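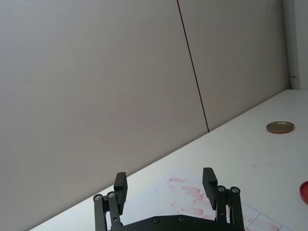
Wrist camera view, gripper open over the stamp sheet.

Right finger leans outward when the gripper is open – linkage wear or finger mount?

Posted by Relu Ardeleanu

I look after a small arm with a two-finger parallel gripper, the type with a pair of link bars under each finger. It presses a stamp onto paper sheets and moves round lids from one side of the table to the other. The arm came to us used from Vondico and has run in our shop since November.

With the fingers open, the right one appears taller than the left and tilted a little to the right. I first saw it in the wrist camera image above. The left finger looks upright to me.

What I have done so far:

Power cycled the gripper and ran the homing routine twice. No change.
Wiped the fingers and the link bars with a dry cloth.
Checked the four silver screws at the upper pivots with a hex key. None of them turned with light pressure. I did not go further, as I have no torque figure for them.

The controller cycle counter reads 1435 since the last reset. I don't know what it had before that. Grip force is at the value Vondico left in the program.

The symptom at the work is that lids sometimes rotate a few degrees when the fingers close. Paper is not affected as far as I can tell, although the stamp rows are not very even either.

Is this a worn linkage, or can it be adjusted out at the finger? I would like to avoid ordering a full linkage set if the fault is in the mount. Also, can the fingers be removed without losing the zero position?

Posted by Sabine Kohlhase

Don't measure anything from that camera. It sits low and close to the fingers, and a lens at that distance will make a vertical block near the side of the image lean outward. If it is also mounted slightly off center, one finger leans more than the other and looks taller. We had two identical grippers at Brimelstead and the images did not match each other.

Check it mechanically, with power off and air or drive released according to your manual:

1. Close the fingers by hand until they touch. Hold a light behind them. A parallel gap line means the fingers are square to each other. A wedge of light means one of them is tilted.

2. Open them and put a small machinist square on the base plate or another machined surface you trust. Check the inner face of each finger. Do both sides, so that you have something to compare.

3. Hold the base still and rock each finger toward and away from the center, then front to back. Front to back play points to worn pivot bushings. If the finger moves but the link bars don't, it is the mount.

4. Repeat step 3 with your other hand on the lower end of the links. Play that shows up only there is below the upper pivots, and tightening those silver screws will do nothing for it.

On the zero position: the fingers on most of these are bolted to a carrier, and taking them off does not touch the motor encoder. You do need to check the closed position afterward, because the fingers may not seat in exactly the same place. Mark left and right before you remove them. Clean the seat. A chip the thickness of a hair under the mounting face is enough to give a visible lean at the tip.

I would not put thread locker on a pivot screw until you know whether it clamps the joint or is a shoulder screw that the joint turns on. With the wrong type you lock the link.

Posted by Pascal Tiedemann

Mine did this. Replaced the whole linkage, problem gone. Should be changed every 3000 cycles anyway.

Posted by Sabine Kohlhase

3000 is very low for a linkage unless it is running in abrasive dust. Which model is that from? I would not apply it to a different gripper.

Posted by Olga Nogueira

Agree with Sabine on the camera. One addition about the lids.

Rotation on closing does not need a tilted finger. A flat finger on a round lid has one contact line per side. If the lid is off the center line between the fingers, the finger that arrives first pushes it sideways, and it can turn while it slides. Put a lid down at the taught position and close at 13 percent speed. If one finger touches clearly before the other, re-teach the pick point and test again before you take anything apart.

If they touch together and the lid still turns, try thin rubber pads on the finger faces. Use the same thickness on both sides and correct the closed width in the program by the total. We use pads cut from Havari sheet, but any firm rubber will do. Soft foam is no good – it creeps and the lid ends up low on one side.

For the uneven stamp rows I would look at how the sheet is held down. Tape two opposite corners and run it again.

Posted by Relu Ardeleanu

Did the light test and the square. The closed gap is parallel over most of the height with a thin wedge at the top. Against the square the left finger is good and the right one is out by a small amount, much less than the camera suggests. No front to back play on either side. The right finger moved slightly on its carrier with the links held still, so it is the mount.

Took the finger off and found a burr on the seat. Stoned it flat, refitted, and the wedge is gone. The camera still shows a lean, which I will now ignore.

The slow close showed the right finger touching the lid first. I have re-taught the pick point and will run a full batch before deciding on pads. The sheet is not taped yet.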